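Bostano twin-arm kit - worth it over printing your own?
Forum: Desktop Arms > Kits, Clones and Regrets
6 people following this thread

grommet_farm wrote:
Looking at the Bostano two-arm kit as a first bimanual setup. Bare servos and boards, you print the parts, or you pay 235 more and they send the printed parts in a bag. I have a printer. I also have a job and a back that doesn't like leaning over a printer. Has anyone here bought the bagged version, and are the parts any good?

What I want it for is folding laundry. Please get the jokes out of the way now.

slowservo wrote:
My wife has a laundry folding system. It's me.

OK, done. I bought the bagged version in August. Parts were clean, holes were the right size, two of the elbow pieces had supports left inside that I had to dig out with a dental pick. The manual is 50 pages and the first 12 are about not putting your fingers in it. The wiring section is one page and it's a photo of somebody else's wiring.

Would I pay the extra again? Yes, grumbling.

pinch_point wrote:
No. Absolutely not. The extra is a tax on people who don't want to level a bed. I printed both arms over two weekends, with filament I already had, and they hold up fine. If you can't be bothered to print it you won't be bothered to calibrate it either, and calibration is the actual hobby.

slowservo wrote:
I've seen your prints. There's a layer shift in your left shoulder you could park a bike in.

pinch_point wrote:
It's structural.

dadbot_mk2 wrote:
Going to disagree with both of you. The plastic is the least interesting part of the bill. What you should be asking about is the grippers. The stock Bostano claws are made for picking up blocks. Cloth is a different animal. It slides, it bunches, and when the claw does get a grip it takes two layers when you wanted one. I swapped mine for the Bepari soft tips after a month and stopped swearing by a measurable amount.

Also clamp the arms to a table you don't love. Mine has dents.

grommet_farm wrote:
How much were the Bepari tips, and do they fit without redesigning the whole wrist?

dadbot_mk2 wrote:
Cheap, and sort of. The screw pattern matches but they stick out a bit further, so you have to redo your limits or the arm will try to drill through the table. Ask me how I know. (See dents.)

hemline wrote:
Has anybody tried the Botoma training service? You record your own demos, upload them, and they send you back a policy. The sales page says "household ready," which is a bold thing to say about something that needed a pep talk to find a sleeve.

slowservo wrote:
I did. They ask for 50 demos per task to start, and then the nice email comes suggesting you'd be happier with 2000. I got as far as "happier" and closed the laptop.

To be fair to them, the upload tool is good and support answered me at 3 a.m., which either means they care or they never go home.

pinch_point wrote:
Paying somebody to train on data you recorded yourself. Next you'll tell me people buy bagged ice.

hemline wrote:
I buy bagged ice.

tablecloth_theory wrote:
Long-time lurker, I do folding on a two-arm rig most evenings so I may as well be useful. My opinions, worth what you paid:

Start with T-shirts. Not towels, whatever the Skandville tutorial tells you. A towel looks the same from every side and you spend your life arguing about which corner is which. A shirt at least has a collar to tell you which way is up.

Use one shirt. The same one, until you're sick of it. Then add a second in another color and watch everything fall apart.

Think about your lamps before you think about your code. Arms throw big shadows and they wander all over the cloth while you work. I spent a week blaming the grippers for what was a lighting problem.

Put a camera on a wrist if you can only afford one extra. An overhead view is nice for people. The wrist view is where you find out the finger is next to the fabric and not on it.
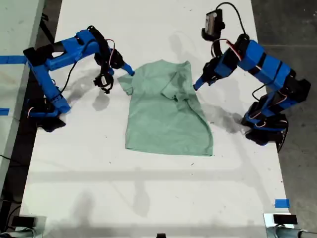
One sleeve in, one to go. Mint shirt, white table, blue arms.

grommet_farm wrote:
OK that is exactly the thing I want on my table. How long does one shirt take you, start to finish?

tablecloth_theory wrote:
Around 6 minutes if I'm driving and haven't had coffee. I can do it by hand in a few seconds, and so can my kid, who charges less.

pinch_point wrote:
Is that blue filament? Blue's fine. Carry on.

dadbot_mk2 wrote:
I'd still change the tips. I'd change the tips on anything.

slowservo wrote:
Cable advice while we're at it: leave more slack at the elbow than looks tidy. I zip-tied mine neatly along the links and the first full reach pulled a connector clean out. Ugly loops are your friend.

hemline wrote:
So where does that leave OP? I count one yes with grumbling, one no with a layer shift, and a man who sells gripper tips.

dadbot_mk2 wrote:
I don't sell them. I would like to.

grommet_farm wrote:
Ordered the bagged version. Skipping Botoma until I have demos worth paying for, and I put a set of Bepari tips in the cart so dadbot can sleep. Shipping says three weeks. Will report back, and will be washing one shirt in the meantime.

pinch_point wrote:
Check the elbows for supports.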